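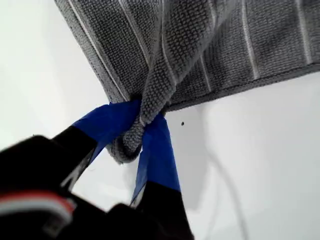 Operators at the Brendgate site report that the cell drops towels more often after a tape change than before it, and ask whether fresh tape needs a run-in period. It does not. Drops after a tape change come from tape laid over old adhesive, or from a grip width that was not set again afterward. Follow the steps below in full.

6.3 Replacing the fingertip tape

Applies to: Pledier towel cell, two-finger gripper.
Interval: every 1,000 picks, or sooner if the tape lifts at an edge.
Needed: blue tape, lint-free cloth, adhesive remover, test towel.

CAUTION: The fingers can close without warning while the cell is powered. Lock out the cell before touching the gripper.

1. Send the arm to the service position and open the gripper fully.
2. Switch off the cell and apply the lockout.
3. Peel the old tape from both fingers. Do not use a blade.
4. Wipe the bare fingers with adhesive remover. Let them dry.
5. Wrap the tip of the first finger. Cover the whole contact surface and continue down the finger.
6. Repeat on the second finger. Always change both.
7. Press out wrinkles on the contact surfaces. Small wrinkles farther down the finger do not affect the grip.
8. Remove the lockout, close the guard and restart the cell.

Note: Tape must not reach the finger joints.

6.4 Setting the grip width

1. Open Tools > Gripper > Width.
2. Run Zero with the fingers empty. The encoder should read 845. If it does not, repeat Zero once, then see 6.6.
3. Hang the test towel and run Single Pick.
4. Check that the fabric is gathered between the taped tips and is not touching the finger joints.
5. If the towel slips, reduce the width by one step and pick again. Stop after 2 steps.
6. Save. The pick counter resets to zero.

Note: Ribbed and waffle weaves take the same setting. Towels with a thick hem should be picked away from the hem.

If the counter reaches 1,430 without a reset, the cell stops and shows "Service fingers". Complete 6.3 and 6.4 to clear it.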